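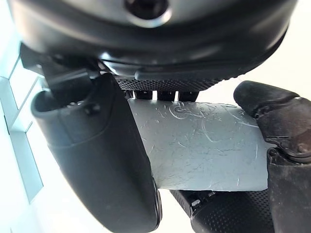 Figure 3. Wrist camera view during a grasp of the pale block, Hutham hand.

3.2 Getting the hand to hold things

By January we had an arm that moved where we told it to and a hand that opened and closed, and we were pretty pleased with ourselves. Then we tried to pick things up. This section covers what the grasping half of our student team (me, Siham Bouazza and Rachid Ezzat) did between that point and the end of the course, and I've tried to leave in the parts that went badly, as our instructor Heikki Räsänen asked every team to do.

The hand is the one we named Hutham, and the camera sits at the wrist looking down into the grip. Figure 3 is the view we spent most of the semester staring at. The dotted pad runs along the lower rim of the palm housing, and the three little tabs under it press on the top edge of the block. We had two ideas about what those tabs should do. Rachid wanted them to act as a hard stop, so the fingers could squeeze against something that stays put. Siham wanted a light touch only, with the big finger on the left and the fingers on the right doing the real work. We argued about this for a whole afternoon and then tried both – Siham's version dropped fewer blocks, so we kept it.

The block itself was picked to be annoying. It's pale, the background is nearly white, and from the wrist you only ever get the middle of it, with the left end hidden behind the finger. Our first detector looked for four corners and gave up right away. The second one, which Mudassar Hashmi wrote over one very long evening, looks for the straight bottom edge and the scratches instead. All those fine white streaks on the surface turned out to be great texture to track! We had been about to swap the block for a cleaner one, so I'm glad we were too lazy to go and find it.

We logged 232 grasp attempts with the final settings, and 22 of them ended in a drop. Most of the drops came during the lift, when the block tipped toward the right-hand fingers and slid along the pad. Mohcine Bouzid went through every logged frame from those 22 attempts by hand, all 1843 of them, and sorted them by where the bottom edge sat just before things went wrong. When the edge was tilted in the picture at the moment of closing, we were in trouble. A straight edge was usually fine. So we added a check – if the edge is tilted past our limit, the hand opens, backs off and tries again.

The retry check went in late, and I can't give a fair number for it. We ran it on and off while Siham was still changing the closing speed, so those runs are mixed up and I've left them out of the results in Section 4. The closing speed matters more than I expected, by the way. Too fast and the right side reaches the block first and pushes it over before the left finger gets there. We ended up closing the left finger first, pausing, and then bringing in the right.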